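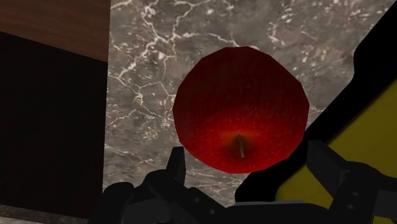

Does a Waxed Apple Really Keep Longer?
Project report by Karim Erraji

1. Why I picked this

The packing plant in Horkbridge sells two kinds of apples at its front counter, plain and coated. The coated ones cost more. The sign says the coating, a product called Selluva, "locks in freshness for weeks." I wanted to know what that was based on. I asked at the counter and got a leaflet with a graph on it that had no numbers on the side.

2. What I did

I bought 12 apples in August, 6 plain and 6 coated, all the same variety and from the same day's delivery. They sat on a shelf in our pantry, not touching each other. I weighed each group at 7 in the morning on the first day and again four weeks later. The kitchen scale reads to one gram, and I checked it against a 1,000 gram bag of sugar, which is a weak check because the bag weighs something too.

At the end, three people in my family tasted slices without being told which was which.

3. Results

The plain group lost more weight than the coated group. I expected that, and so did the leaflet. The gap was small enough that one odd apple could explain a good part of it. One of the plain apples had a soft spot by the stem that I missed when I bought it, and it shriveled faster than the rest. If I leave that one out, the gap shrinks a lot.

Two of the three tasters preferred the plain slices. The third said they were the same. I would not read anything into three people.

4. What the leaflet claims

The leaflet says 384 apples were tested at a place called Situlum. It does not say how warm the room was, who paid for the test, or what "fresh" meant. Weight loss, firmness and taste are separate things, and a coating could help with one and do nothing for the others. I wrote to ask and have had no answer.

5. Problems with my own test

Twelve apples is too few. The pantry gets warm in the afternoon and I did not record the temperature. I also knew which apples were coated when I weighed them - next time someone else should do it.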